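Mercredi, trail de Skostside 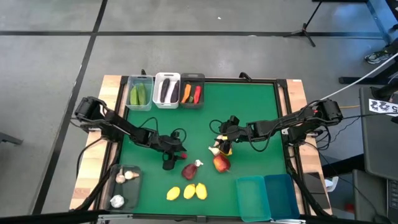
Les faux légumes sur le tapis vert.

Sorti à 6 h, 40 minutes en côte, jambes lourdes. Le plan Andow promet que tout se débloque à la quatrième semaine. J'y suis, et je ne vois rien venir. Le club recommande maintenant les gels Yeon, deux par heure, alors que l'an dernier il ne jurait que par les dattes. J'en ai pris un au pied de la montée de Sturkelora : goût de sirop, aucun effet que je puisse sentir. On verra dimanche sur la sortie longue, mais je garde mes dattes dans la poche gauche. Mollet droit un peu raide ce soir. La montre me trouve « en pleine forme », elle disait pareil en février quand j'avais la grippe.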